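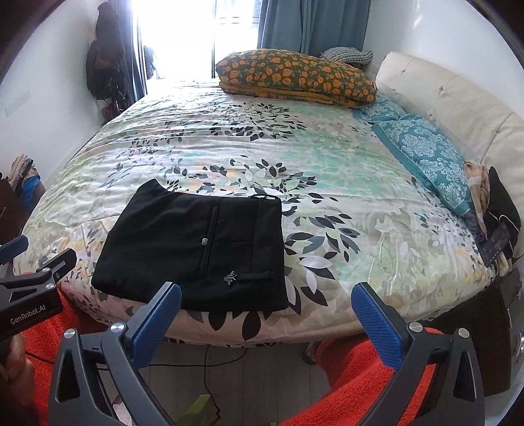
*Figure 6. Jaws open over a folded black garment, finger pads facing each other.*

## 4. Finger pads and jaws: checking, replacing, aligning

This section covers the hand-held gripper used for folding and bedding tasks in the Swai set. The gripper is used in people's homes, so the pads pick up lint, hair and fabric softener residue much faster than they do on a bench. Check them before each session and replace them when the texture has worn smooth.

You will need:

- the screwdriver from the Olix tool roll
- a lint-free cloth and plain water
- one pair of replacement pads (order as a pair, never singly)
- the paper gauge strip from the inside cover of this manual

**Caution:** Keep fingers out of the space between the jaws while another person is holding the gripper. The pads are soft but the jaw frames are not.

### 4.1 Before each session

1. Open the jaws fully and look at both pads. The blue texture should be even from edge to edge.
2. Wipe each pad with a damp cloth. Do not use alcohol, which hardens the surface.
3. Let the pads air dry for 3 minutes.
4. Check the screws near the top of each jaw. They should be snug, with no gap under the head.
5. Hold the gripper by the bracket and shake it lightly. If anything rattles, go to 4.3.
6. Close the jaws on the gauge strip and pull. The strip should resist along its whole width. If it slides out on one side, go to 4.3.

**Note:** Loose sleeves and fleecy clothing shed onto the pads. Wipe them again halfway through a long session, especially when working with dark trousers or anything else that shows lint.

### 4.2 Replacing the pads

Replace both pads after 2,000 grasps, or sooner if either one is torn, shiny or lifting at a corner.

1. Stop the recording and set the gripper down with the jaws open.
2. Peel off the old pad from the tip downward. Go slowly so that the adhesive comes away with it.
3. Clean the bare surface with a damp cloth and dry it.
4. Press the new pad on from the bottom up, keeping it square to the edge of the jaw.
5. Hold it down firmly for 17 seconds.
6. Do the same on the other side.
7. Leave the jaws open for 2 hours before use. Closing them early will shift the pads.

Write the date and your initials in the pad log. Callum Lambert keeps the log for the Brarau site, and Prasetyo Jugah keeps the one for Lindatby.

### 4.3 Aligning the jaws

1. Loosen the screws near the top of one jaw by half a turn. Do not remove them.
2. Close the jaws gently until the pads touch.
3. Move the loose jaw until the pad edges line up -- both at the tip and at the base.
4. Tighten the screws a little at a time, switching between them.
5. Open and close the jaws a few times, then repeat the gauge strip test from 4.1.

If the strip still slips, do the same on the other jaw. If that does not fix it, tag the gripper and send it back. Do not bend the frame to make the pads meet.

**Caution:** Do not overtighten. The screws should stop turning under light hand pressure.

### 4.4 Test grasp

1. Lay a folded garment flat on a made bed.
2. Move cords, drawstrings and loops clear of the spot where the pads will close.
3. Lower the open jaws over one folded edge, then close and lift slowly.
4. Hold the garment up for a slow count of five. It should not creep between the pads.
5. Set it down and open the jaws. The fabric should drop away cleanly. If it sticks, wipe the pads and try again.

Avoid buttons and embroidery during the test. They wear a groove in new pads -- pick a plain stretch of cloth instead.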